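Rillus: the menswear label on cloth, repairs and a second shop

The founding designer of Rillus receives visitors in the cutting room in Mellton, at a long table that serves for patterns in the morning and for meetings after 3 pm. The label has made menswear in the town for 15 years. It has never staged a runway show, and it produces two collections a year, each of 18 garments.

That number has been held steady on purpose. "We tried a larger range once, in our fourth year," the designer explains. "It sold well enough, but I could not have told you why half of it existed. The next season we went back to 18 and we have stayed there."

The coming collection, due in February, takes its starting point from the working coats once worn by railway staff. The designer first saw one at a house sale, where it had been used to cover a mower. "It had been let out at the sides at least twice, by different hands. You could see two kinds of stitching. I bought the coat and left the mower."

Several pieces follow that coat closely. The shoulders are cut wide, the pockets are set low, and the side seams carry enough spare cloth to be let out by a further size. The cloth itself is a heavy wool from Wojcik, a mill with which Rillus has worked since its second season. Asked whether customers notice the extra seam allowance, the designer is frank. "Most do not. Their tailor will, some years from now. I am content with that."

The relationship with Wojcik has not always been easy. The mill asks for a minimum order of 2,000 metres in any one colour, a figure that once obliged the label to use the same dark green for three seasons running. Some stockists complained. The green has since become the colour for which Rillus is best known, and it returns in February as the lining of a short jacket.

On the matter of styling, the designer holds firm views. Rillus sends no clothes to public figures and keeps no list of people it would like to dress. "I understand why other houses do it. A photograph of the right person in your coat can pay for a year's rent. But then the coat belongs to that person, in a way, and the man who comes in on his lunch break feels he is borrowing it."

This does not mean that the label is without admirers. The magazine Wunura gave its winter cover to a Rillus overcoat, and orders for that style rose to 128 within the month. Each was cut in Mellton. The designer describes the period as "very good for us and very bad for my back".

Repairs now take up one full day of the workshop's week. Any Rillus garment may be returned for mending, whatever its age, and there is a fixed charge for relining. The service was introduced after a customer posted back a pair of trousers with a polite note asking for the name of a good tailor. "I was rather ashamed. We had made them, so we ought to have been the ones to mend them."
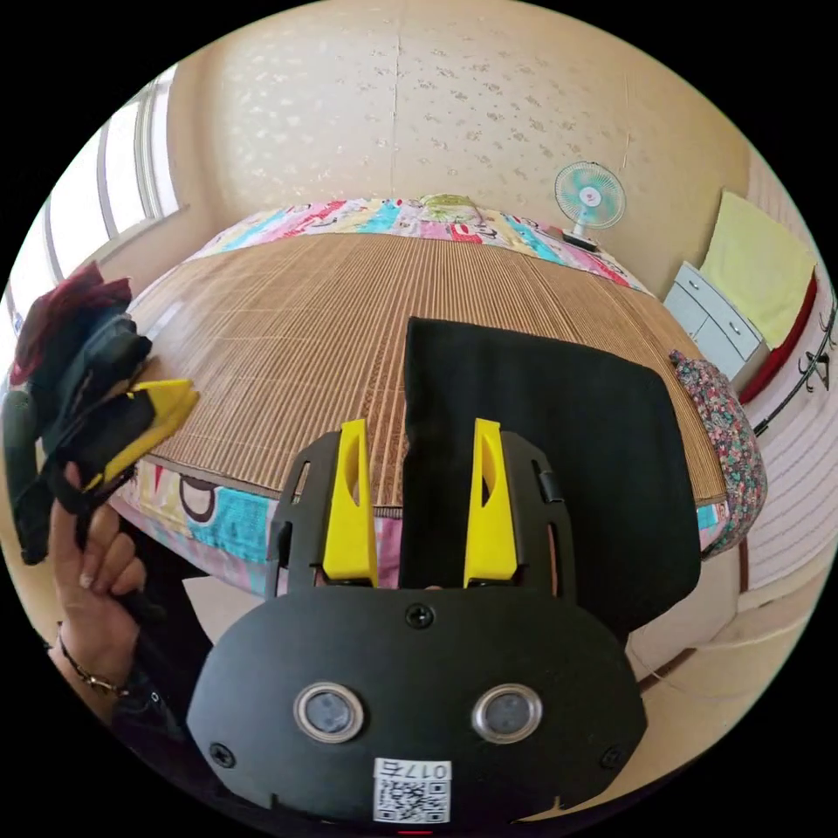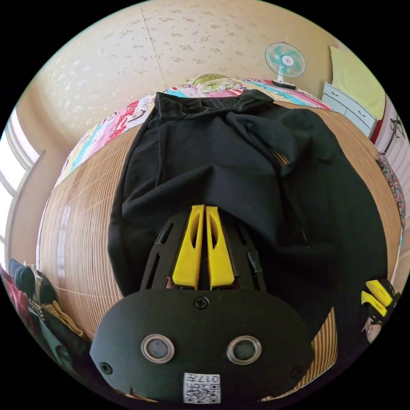
The conversation turns to the question of a second shop. The label has looked at premises in two cities and has turned down both. One was too large. The other, according to the designer, had no daylight at the back, where the fitting rooms would have stood. "People should see a colour properly before they pay for it. Under those lamps our green was black - I held up a sleeve and could not tell it from my own shoe."

A smaller site is under consideration, and a decision is expected before the summer. In the meantime the Mellton shop will extend its opening hours until 7 pm, with fittings by appointment. The workshop is also seeking an apprentice cutter, for whom previous experience in menswear is not required. "Patience with chalk would help," the designer adds, and returns to the table, where a sleeve pattern is waiting to be redrawn.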